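Foscombe robotics club gets its two-armed project moving
10/9/24

It has been a busy few weeks for the robotics club at Foscombe, where the students have been spending their afternoons (and more than a few of their evenings) on what is easily the biggest thing they have tried so far - getting two robot arms to share one work surface without getting in each other's way.

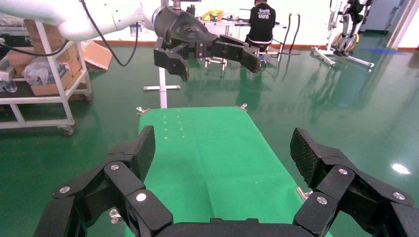
The club has 12 members this fall, some of them back for another year and some who had never picked up a hex key before they joined, and they have named the project Batura after a long evening of arguing over the whiteboard. The goal sounds simple enough when you say it quickly. One gripper picks up a small part, the other takes it, and the part gets set down in the right spot on the green board. Anyone who has ever tried to hand a set of keys to a friend while both of you are looking the other way will have some idea of how much there is to work out!

"We spent the whole first month on just letting go," said Francine Gosselin, a second-year student who writes most of the code for the handoff. "Everybody wants to work on the grabbing. But if the first hand opens too soon, the part is on the floor, and if it opens too late the two arms are playing tug of war."

Gaétan Caron, who teaches the electronics class and has looked after the club for four years now, is plainly very fond of this group and will happily talk about them for as long as you care to stand there. He says the students keep a log of each practice run, good or bad, and that the log is now almost 3,000 entries long. He reads it at home with his coffee. "The bad ones are the fun ones," he told us. "Somebody wrote 'no idea, ask Francine' and then Francine wrote underneath it, 'no idea either.'"

All of this work is leading up to the Tutby Challenge in December, where each team gets 10 minutes at the table to move as many parts as it can, with points taken off for drops. The club entered last year with a single arm and came home in the middle of the pack, and they would dearly like to do better this time around, though Gosselin says she would settle for a clean run with her parents watching.

New members are still welcome, and no experience is needed. Students who would like to join can stop by the electronics room after classes and ask for Mr. Caron, or add their name to the sheet on his door.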